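The Everyday Table: A Conversation With the Head of Household Collections at the Tamus Museum of Domestic Life

For most of its history, the Tamus Museum of Domestic Life was known for its cabinets and its clocks. Visitors came for the long gallery on the second floor, where the carved sideboards stand, and for the two rooms of porcelain bequeathed by the Levetti family. The objects that ordinary households handled every day were kept in the basement, when they were kept at all.

That balance has begun to shift. The museum's household collection now holds nearly 3,000 objects, a large share of them made after the introduction of plastics to the family kitchen. In July the museum will open a permanent gallery devoted to the table and the things that are put on it. The head of household collections, who has led the work from the beginning, spoke with the museum's members' bulletin in the study room on the ground floor, where trays of spoons had been set out for cataloging.

The first question concerned the bowl, the object to which the opening room of the gallery will be given over.

"A bowl is the one thing we found in every home that took part in our survey," the head of collections said. "We visited 304 households. Some had no plates that matched, some had no table at all, and a few had no oven. Every one of them had bowls, and in almost every one the bowls outnumbered the people."

The survey was carried out in two districts, Mangundap and Mastilach, with the permission of the residents. Staff members asked each household to show the three vessels used most often and to explain what each was used for. The answers were recorded in full and form the basis of the gallery's wall texts.

According to the head of collections, the replies changed the plan of the exhibition. The original proposal had arranged the bowls by material, with ceramic in one case, metal in another, and plastic in a third. Residents did not describe their bowls in that way.

"People told us what went in them," the head of collections said. "The bowl for washing rice, the bowl for peelings, the bowl that goes to the neighbor and comes back with something in it. Material came up only when a thing had been broken or when it had been dropped and had survived. We took the old plan down from the wall the same week."

The cases will now follow the course of a day, starting with the objects used before breakfast and ending with those left on the counter overnight. Plastic and steel will stand side by side, as they do in most kitchens.

Color received a good deal of attention during the survey. The head of collections observed that plastic tableware is often dismissed as having no design history, although its makers clearly gave thought to shape and shade. Fluted and petaled rims appear on inexpensive plastic bowls, as they do on the silver dishes in the long gallery.

"There is a silver sweetmeat dish upstairs with a scalloped edge, and school groups are brought to look at it," the head of collections said. "The children tell us they have that at home, in yellow. They are quite right, and we would like the labels to say so."

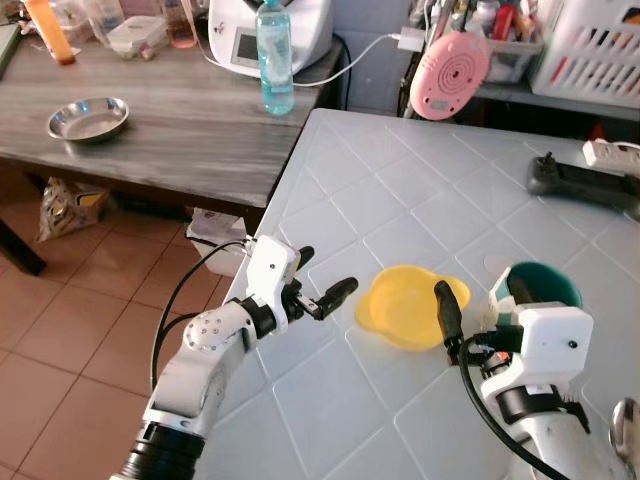 A yellow bowl with a flower-like rim on a white tabletop, with a teal-green bowl to the right.

The discussion turned to the surfaces on which such objects are used. The museum has acquired 34 tabletops for the gallery, several of them without their legs. The head of collections described this as the most difficult part of the program, both in storage and in persuading donors that the museum was serious.

"A family will offer us the dinner service and apologize for the table," the head of collections said. "We ask for the table. The surface shows where the pots were set down and where someone always cut the bread. A patterned top is of particular interest to us, for the crumbs collect in the pattern, and people develop their own ways of getting them out. One lady in Mastilach kept a shaving brush for the purpose. We asked if we might have the brush as well."

Tabletops with a pressed or embossed pattern make up a small group within the acquisition. Conservators at the museum have prepared a cleaning procedure for them that uses soft brushes and very little water. The procedure will be made available to members on request.

Asked whether the museum intended to show kitchens as complete rooms, the head of collections replied that it did not. An earlier display, taken down some years ago, had presented a furnished kitchen behind a rope. Visitors spent less than a minute in front of it.

"It was too tidy," the head of collections said. "Everything in it came from the same decade and was turned to face the public. In the homes we visited, a second table stood behind the first, or a shelf had been added at some point, and on it were the water bottle, the jars, whatever was being charged or plugged in. Residents often wished to clear these things away before we came in. We asked them to leave everything as it was."

The new gallery will instead present a series of open tables, each laid with objects from a single household. The donors have decided on the arrangement themselves. Some have placed a power strip beside the fruit, and the museum has kept it there. Labels will be fixed to the edge of the table and printed in large type.

Storage is the subject of the last room. During the survey, staff noted how many containers in a home had begun life as something else - an ice cream tub holding buttons, a jar holding screws, a clear bin into which a whole drawer had been emptied during a move and never sorted. The museum has collected 42 of these reused containers with their contents intact. Each has been cataloged item by item, a task that occupied two members of staff for most of the winter.

"I was asked by a colleague whether a paper bag full of other paper bags could be accessioned," the head of collections said. "It has been. It has a number, and it sits in a drawer at the correct humidity."

There has been some criticism of the new direction. Letters to the museum have questioned the use of gallery space for objects that may still be bought at any market stall. The head of collections acknowledged the letters and said that each had received a reply.

"The carved sideboards were once new furniture, and someone had to decide to keep them," the head of collections said. "We have very few kitchen objects from the homes of the people who dusted those sideboards. They were used until they broke and then thrown out. I would prefer that my successor not have to write the same sentence about our own time."

The care of plastics presents its own problems. Some types become sticky with age, and others turn brittle or lose their color under strong light. The gallery will be kept dimmer than the rooms on either side of it, and the brightest pieces will be rotated out of the cases at regular intervals. The head of collections noted that a brightly colored bowl that has held its shade through many years of washing up may fade noticeably in a badly lit display case, and that the museum has tested its new lighting on duplicates before putting any donated object beneath it.

A handling table will stand near the exit, with sturdy modern bowls, spoons, and lidded boxes that visitors may pick up, stack, and fill. Children under the age of seven were consulted on its height. The first version proved too high for them and has been rebuilt.

Members who wish to offer objects to the household collection are asked to write to the museum before bringing anything in. A short account of how the object was used, and where in the home it was kept, is of great help to the cataloging staff. Objects do not need to be in good condition, and they should not be cleaned beforehand.

The study room is open to members by appointment from 10 a.m. The spoons will remain on the trays there until the gallery opens.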